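Tellico Woodworking Club: Frequently Asked Questions

Updated 2023-09-20

Do I need any experience to join?

Not a bit! Plenty of our members had never held anything fancier than a kitchen drawer screwdriver when they first came through the door in Clolville, and they now have bookshelves they're quite proud of (as they should be).

What does it cost?

Membership is $185 a year, and that covers the benches, the hand tools and all the glue you could reasonably want. Lumber is extra, but the scrap bin is free to everyone.

Can I bring my kids?

Yes, please do, as long as they're 13 or older and you stay with them the whole time.

My screws keep stripping. What am I doing wrong?

Oh, we've all been there. Most of the time the bit is a size too small, so try the next one up and see if it sits snugly. Keep it straight in line with the screw, lean in a little, and go slower than you think you need to.

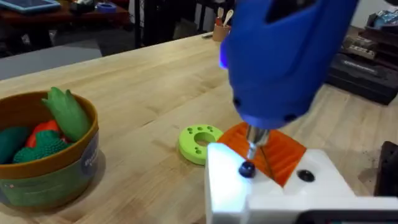
If you're working in oak or maple, drill a pilot hole first and rub a bit of wax on the threads, and you'll be amazed how much easier it goes.

When does the beginner class start?

The next one begins in October. Sign up at the front desk or drop us a note, and do it soon, as it fills up fast!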